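Nota de prensa, 2020-08-16

El club de robótica Bercombe abre inscripciones y busca manos (humanas)

Escribo yo la nota porque me tocó, así que perdonad el tono. En el club llevamos todo el curso con Lonanov, nuestro proyecto de manipulación de alimentos — fruta, sobre todo — y en diciembre lo presentamos en la Copa Corrigan, ¡con 79 equipos inscritos! El reto suena facilísimo: coger un racimo de uvas y dejarlo en un plato sin aplastar ninguna. Yo también me reí la primera vez que leí las bases.

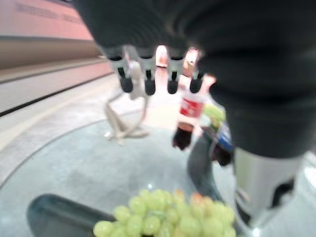
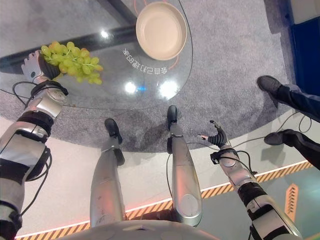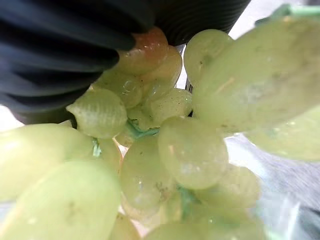
El premio son 1.000 euros y, si cae, se va entero en sensores de presión (y quizá en una merienda). Para el próximo curso tenemos 3 grupos: mecánica, programación y pruebas. No hace falta saber nada, yo entré sin haber tocado un destornillador, y la cuota es la misma de siempre. Las inscripciones se hacen en el aula Plustum, por las tardes, o escribiendo al correo del club. Prensa y familias, avisad antes de venir y os guardamos sitio.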